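Clubs > Robotics Club > Join a project

Call for participants: snack sorting with hand-held grippers, student project, autumn term

The Irov student robotics club is looking for participants for its new project. We collect demonstrations of small household tasks, made by people with a hand-held gripper, and later we train a model on them. The first task of the term is sorting and moving packaged snacks. It sounds easy, but soft wrappers are one of the more difficult things to grasp.

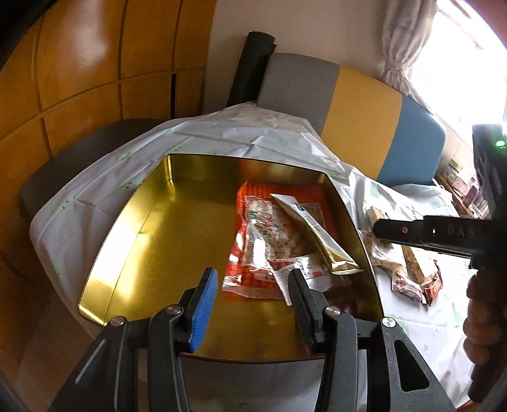
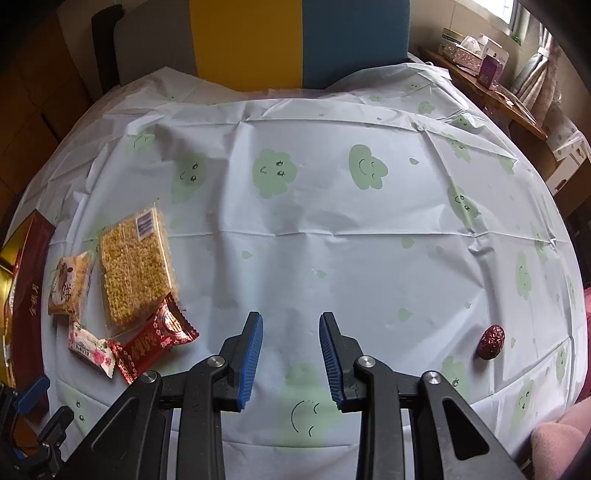 We need 18 people for this round. You do not have to study engineering. In the last round we had students of music, nursing and forestry, and their recordings were as useful as ours. You must be a student at the Hernivdale campus or at one of the two partner schools, and you must be able to use both hands without pain for one hour.

What you will do

You will come to a first meeting, where we show you how to hold the gripper, how to open and close it slowly, and how to start and stop a recording. After this you will practice on boxes before you go to the soft packages. One session takes two hours with a break in the middle. Each participant makes four sessions, and you can choose morning or evening times. Evening sessions start at 5:30 p.m.

During a session you repeat a short task many times, for example taking a packet from the table and putting it on a tray. We change the positions of the objects between the repetitions. Please be prepared that this is repetitive work. Some people find it calming, others are tired after half an hour, and both is fine if you tell us in time.

Our goal for the whole round is 2000 good demonstrations. A demonstration is good when the object is grasped, carried and released without help from the other hand. Failed attempts are also kept -- we mark them in a separate list, so please do not delete anything by yourself.

What you will get

Participants receive a Zimside meal card for every finished session and a written confirmation of their hours, which many departments accept as practice. If you stay for the second part of the project, you can join the small group that cleans the data and trains the first model. For this part some Python is necessary, but we will help beginners. The best results will go to the Ingvarsson student competition in spring, and everybody who worked on the data will be named on our poster.

Practical information

The first meeting is in October in room 208, at 4 p.m. Please wear sleeves which are not too wide, and take off rings and bracelets before you use the gripper. Long hair should be tied. If you have an allergy to nuts, please write it in your application, and we will prepare another set of objects for you. Objects from the sessions are not for eating.

How to apply

Write a short message to the club through the contact form on the campus page, with the subject "Snack sorting". Tell us your field of study, which hand you write with, and the times when you are free. Two or three sentences about why you are interested are enough -- we do not need a CV. We answer every message, also when the round is already full, and then we can put you on the waiting list for the next task, which will be folding small towels.

Filed under: Open calls, Student projects, Robotics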